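## 4. Before you install the Pitel shelf unit

Please read this part complete before you open the second carton. The first carton has the side frames and the bag of fixings, and the second one has the shelves and the back panel.
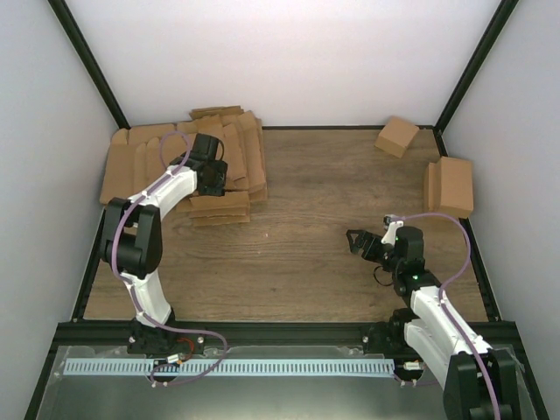

### 4.1 Check the place

1. Choose a wall which is straight and dry. The unit is 592 mm wide without the end caps. With both end caps it needs a little more, so measure the wall at the height of the top shelf and also at the floor. In old houses these two measures are often different.
2. Look for sockets, pipes and radiators. Keep the unit at least 55 mm away from a radiator.
3. Take away the skirting board only if you want the unit to touch the wall. If you leave it, use the long spacers (part F) in step 4.3.

**Note:** Part F is delivered in the small paper bag, together with the shelf pins. Please do not throw this bag away with the packing.

### 4.2 Join the side frames

1. Lay the left side frame on a soft surface, with the holes looking up. A blanket or the opened carton is good.
2. Push four wooden dowels in the lower rail. They should go in by hand. If one is too tight, turn it slowly while you push. Do not use a metal hammer.
3. Put the bottom shelf on the dowels. The finished edge must be to the front.
4. Place the right side frame on top and press it down until there is no gap.
5. Put in the four long screws and tighten them by hand only. You will tighten them fully in 4.4.

**Caution:** Lift the frame with two persons. When it has only the bottom shelf, it can twist and the dowels can break.

### 4.3 Fix it to the wall

1. Stand the unit in its place and check it with a spirit level. Correct it with the feet, which you can turn from below with a coin.
2. Mark the two holes of the wall bracket with a pencil.
3. Move the unit away and drill. The plugs in the bag are for brick and concrete. For plasterboard please buy the correct plugs in a shop.
4. Screw the bracket on the wall, move the unit back and close the bracket.

**Warning:** Never use the unit without the wall bracket, also if it seems to stand well. Children can climb on it.

### 4.4 Shelves and back panel

1. Tighten the four long screws now.
2. Slide the back panel in from the top. It has one smooth side, and this side goes to the room.
3. Put the pins at the height you like. The shelves are 548 mm long and fit in every position, but the middle shelf must stay in the middle holes, as it holds the sides together.
4. Load the heavy things at the bottom.

After roughly 180 days, check all the screws again and tighten them if necessary.

If a part is missing, write to Eulalia Rivadeneira at the Bornedport office and give the letter of the part and the number from the carton label. Spare pins and feet are sent without cost.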